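Two-arm cell at Odura stopped after grip fault on extrusion line

2019-03-30

Odura has taken a two-arm handling cell out of production at its Jinham works after one of the arms released its end of an aluminium profile during a turn. The profile swung down on the remaining gripper and struck the bench. No one was inside the guarded area and there were no injuries. The cell will stay out of production until a revised grip check has been tested and signed off.

The fault happened on the late shift. The cell was part way through a batch of 600 profiles, each of which is fitted with a cable tie and its mount before it goes on to wiring. The two arms hold the profile by its ends, present it for inspection of the tie, turn it and set it down in an outfeed rack. According to the site's fault report, the release came during the turn, when the load on the fingers is at its highest.

Khanyisile Van der Merwe, who runs maintenance at Jinham, said the controller had recorded the grip as good until the moment the bar hit the bench. The stop was triggered by the torque limit on the other arm, which had by then taken the full weight at one end. Both arms halted within the time set in the safety file. The guard door stayed locked until an operator reset it by key.

"The safety side did what it was meant to do," she said. "The grip signal didn't. It told us we had hold of a part when we had lost it."

The grippers are supplied by Mofokeng, a small tooling firm that also wrote the grip routine. They have no pressure sensor in the fingers. The controller works out whether a part is held from two values, the position of the finger drive and the current it draws. If the fingers stop short of fully closed and the current rises above a set figure, the part is taken as held. That check is made once, at the moment of closing, and the result is then stored until the fingers are told to open.

The stored result is the weak point. A profile that is gripped correctly and then slips will still be reported as held, as the controller does not look again. Mofokeng's first finding, passed to Odura two days after the event, is that the finger faces had worn smooth where they meet the edge of the metal, and that the closing current had been lowered in November to stop marks on the finish. Either change alone was within limits. With both in place, the grip had too little in reserve to carry the bar through the turn at full speed.

Finger faces on the cell are meant to be changed at fixed intervals. The works log shows that the faces on the arm concerned were 14 days past their change date. The interval is counted in calendar days and takes no account of how many parts have been handled, and the cell had been running a second shift for much of that period.
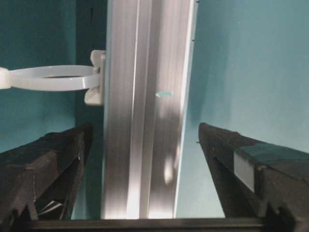
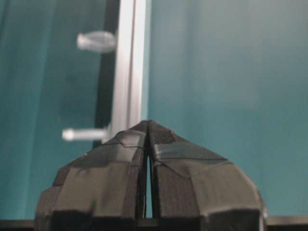
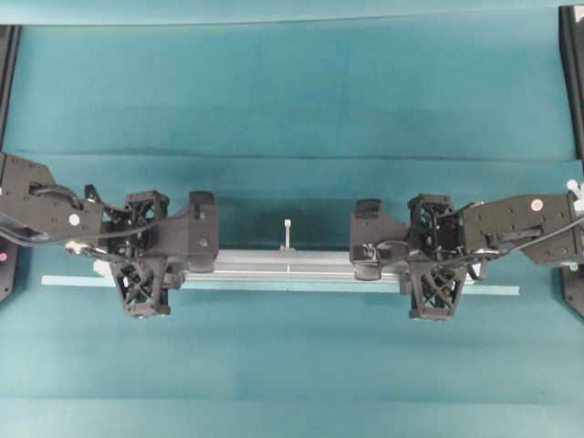
Could the same fault occur on a cell with only one arm?

The grip check would fail in the same way, but the result would differ. With one arm the part would drop clear, and there would be no second gripper to carry the load and trip the torque limit. The arm would go on to the outfeed rack with nothing in its fingers, and the loss would come to light only if the rack had a part sensor.

Odura has asked for three changes before the cell goes back to work. The first is that the grip check must run the whole time a part is in the fingers, with a stop if the drive position moves by more than a small set amount. The second is a slower turn. The third is that the closing current must be locked, so that it can be altered only with a supervisor's key and leaves an entry in the log. The November change was made from the operator panel and left no entry, and the date was found only by comparing backup files.

The continuous check has been written and is on trial at reduced speed, with the guard door locked and no outfeed. Tumelo Van der Merwe, controls engineer at Mofokeng, said the main difficulty was setting the threshold. The finger drive has some play in it, and the position reading shifts slightly whenever an arm speeds up or slows down. A tight threshold stops the cell for no good reason. A loose one lets a bar creep some way before the stop comes in.

"On the first settings we had false stops all morning," he said. "Most of them came as the wrist began to turn. We now allow a wider band for the start of the move and close it down after that."

He added that holding one rigid bar with two arms makes the reading harder to trust. Any small error in timing between the arms pushes or pulls the bar along its length, and the fingers feel that as a change in load. The arms share one clock, but their paths are worked out separately. Mofokeng is looking at whether one arm should follow the other with a softer position control during the turn. That would be a larger change to the program and is not needed for restart.

Higher closing current has been ruled out as a full answer. It would bring back the marks on the finish, which led to a run of rejected parts last year. A softer facing for the fingers is being tried on the bench, though early samples picked up swarf and began to scratch the metal after a short time in use. Van der Merwe said a facing with shallow grooves to clear the swarf would be tried next.

The risk assessment for the cell has also been reopened. The original listed a dropped part as a low risk, on the grounds that the profile would fall straight down on to the bench. It did not consider a bar let go at one end and still held at the other. In that case the free end sweeps out an arc, and at the far point of the turn it can pass close to the guard panel on the outfeed side. Measurements taken after the fault put the clearance at roughly 14 cm. The panel was not touched, but the assessment will now treat it as being within reach of the part, and the panel fixings are to be checked for impact load.

Profiles handled before the fault on the same shift have been set aside and looked over for finger marks and bent mounts. The bar involved was scrapped. The arm that kept hold of its end has been checked for play at the wrist joint and found to be within the maker's limits, although its gripper has been swapped as a precaution and returned to Mofokeng to be stripped down.

Work that would have gone through the cell is being done by hand on the old benches, with people lent from the packing area. Orders for Tulov, the main customer for the wired profiles, are being sent out first. Odura said it did not expect deliveries to be late provided the cell was back on a single shift within two weeks.

Restart will be in stages. The cell must first run a full batch at reduced speed with no missed slip, using bars that have been lightly oiled at one end to provoke the fault. It will then run at the new turn speed with clean bars and a technician at the panel. The second shift will not be brought back until the change interval for the finger faces has been reset to a count of parts handled, and the counter for that has still to be added to the controller.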